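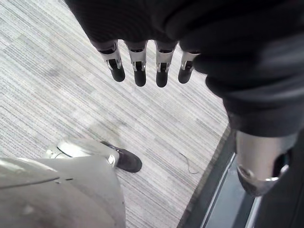 The new carpet at Firthorpe, light gray with narrow diagonal stripes.

Welcome to the carpet page! I promised a few of you I'd put something up once the upstairs room had a proper floor, and as of Sunday it does. If you followed the old page you'll remember the brown stuff we lived with for 14 years (I won't be posting that again, my sister still brings it up).

I went back and forth on the color forever. I had five samples from Drillska leaning against the baseboard, and every morning I liked a different one. There was a sandy one called Chala that I very nearly ordered, but it went kind of pink next to our curtains. So gray it was, and a light one, in a house with two dogs. Wish me luck!

For everyone who asked about the cost, it came to $1,434 with the pad and the fitting, and they hauled the old roll off for us too. Delivery took 21 days from the warehouse over in Prarkasport, a week longer than the store told me, so we spent most of January walking on plywood in thick socks. I do not recommend it.

The fitters were in and out before lunch. The only fiddly bit was the closet, where the floor dips, and they had to go back and trim the edge along the door a second time. It looks great now, and the door even closes.

Still to do up there: paint the trim, find a lamp that isn't from my college days, and get the bookcase back up the stairs (it came down in one piece, so I'm hopeful). I'll add more pictures when the furniture is in. If you have a good trick for getting dog hair out of carpet, please leave it in the guestbook!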